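4.2 Work surfaces and the reuse of table space

Of the 69 households interviewed in Skollstead, most had no room set aside for paid work. The kitchen table served for meals, homework and office hours, often on the same day. Respondents described this in terms of clearing and resetting: papers went into a drawer before dinner and came out again after the children were in bed.

Table size mattered less than we expected. Households with large tables reported as many disputes over space as those with small ones, and several had given up part of a large table to storage for good. What did matter was whether the table stood in a through route. Where people had to pass behind the worker to reach a door or the refrigerator, the table was used for shorter stretches – often under an hour – and the worker was more likely to move to a bedroom.

Surface material came up without prompting. Owners of wooden tables worried about scratches, rings and heat marks, and some laid down a cloth or board before starting. Renters in the Protside blocks, where tables came with the apartment, worried about deposits. Figure 6 shows a light wooden tabletop, the finish most often named in the interviews.
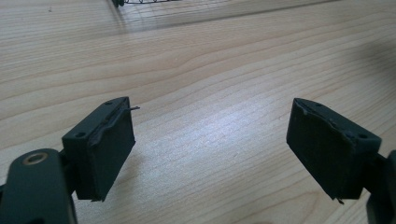 Figure 6. Light wooden tabletop.

Tomos Prydderch, commenting on an earlier draft, objected that worry over marks may reflect the price of the table more than its material, and that the interviews did not ask what people had paid. We accept the point. The later round in Wustari included a question on price, and those answers are taken up in Section 5.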